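Open day at the Triltska homes show, Broka
2019-03-03

I went because Esther Sang had a spare ticket and because I have a kitchen to redo. The flyer promised 827 square metres of "living ideas". A fair part of that was the café.

Getting in

Doors were meant to open at ten. We were let in at twenty-five past, after a man had read out the fire rules twice. Parking is free if you believe the website and costs 6 pounds if you believe the machine.

The worktop talk

Yogesh Vishwakarma from Rulinar gave the first talk, on solid wood worktops. He was pleasant and knew his stuff, but I have heard "it looks after itself" from salesmen before, and it came just before a slide selling three kinds of oil. When Esther asked how often you need to oil it, the answer was "as and when". I wrote that down and put a question mark next to it.

Prices start at 1166 pounds for a plain straight run. Fitting is extra, cutting out for the sink is extra, and delivery depends on "access". I would like to meet somebody who paid 1166.

Tiles

The Athumani stand was the busiest. Large grey tiles are apparently what we all want now, and I will admit they look better behind warm wood than I had expected. I am less sure about pale grout near a hob. Nafula Wanyama, who was on the stand, said a sealer takes care of it. The sealer was on sale next to her at a show price, and the normal price was not written anywhere.

Mottled dark grey tiles over an orange-brown wooden table, with a model scorpion on the left of the tabletop.

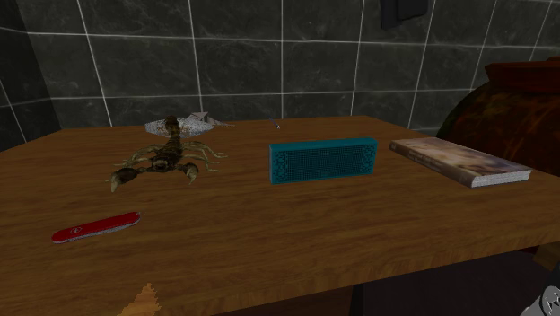
What I came home with

Two brochures, a tape measure and a quote for nearly twice what I had in mind. Esther ordered a tap. Next show is in January, tickets from the Triltska office.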